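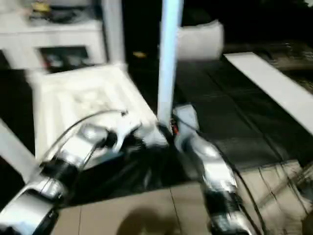
Words by the Ulcombe Housing Notes desk
August
6 min read

The case for a fixed date on the service charge

Leaseholders in blocks managed on the Moffat model receive an estimate in spring and a reconciled account at some later point. The lease usually says "as soon as practicable after the year end". In my view that phrase should be struck from every new lease and replaced with a number of weeks.

The estimate is a budget. It sets out what the managing agent expects to spend on cleaning, insurance, lift maintenance, lighting and the reserve fund. The account is the record of what was spent. Until the account exists, the leaseholder is paying against a forecast with no means of testing it. A person selling a flat during that period has to agree a retention with the buyer, and the solicitors on each side will argue over its size.

I have read the accounts for the three estates at Ulcombe across several years. The largest, Jurko Court, has 54 flats. Its reconciled account arrived 46 weeks after the year end, by which time the following year's budget had been set on the same untested figures. An overspend on drainage in the first year was therefore repeated in the second, and the two were billed together. Each charge may have been reasonable taken alone. Billed as one sum, they were a serious problem for any household on a fixed income.

Agents give two objections to a fixed date. The first is that contractors invoice late. Some do, but ordinary bookkeeping has dealt with this for a very long time. The cost is accrued at the year end from the order value, and any difference is adjusted in the next period. An agent who can't accrue for an open order doesn't know what orders are open, and that is a separate failing which leaseholders ought to hear of sooner.

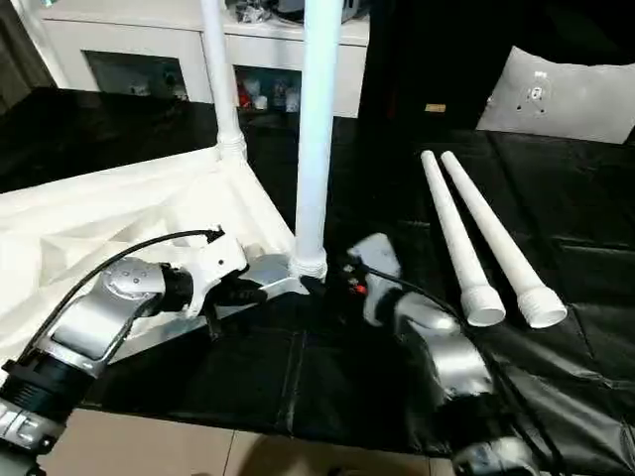 The second objection is cost. A firm deadline means more staff time in one part of the year, and that time is recoverable through the management fee. I accept this. The fee would rise a little. Against it should be set the retentions, the letters, the disputed arrears and the hours spent answering the same query from a whole stairwell of flats. None of these appears as a line in the account, although all of them are paid for by someone.

My preferred term is 20 weeks. It leaves room for an accountant's certificate and for one round of questions, and it puts the true figures in front of the agent before the next budget is drafted. Rilta House, the smallest of the three estates, already works to this term under a deed of variation. Its accounts are no more elegant than the others. They are on time, and the budget that follows them refers to them by page.

A date needs a consequence. I would suspend the agent's right to collect any balancing charge until the account is served, with no interest running in the meantime. The quarterly payments would continue, so the building would still be insured and cleaned. Credits owed to leaseholders should be applied at the next quarter day without a request.

Existing leases are harder. Variation by consent is slow, and absent owners seldom reply. A resident-run company can, however, write the term into the agent's contract at renewal, where it needs no change to the lease at all. Most of these contracts run for a year at a time, and the notice period should be checked well before the renewal papers are sent out.

Contact the desk | Copyright Ulcombe Housing Notes | Back to top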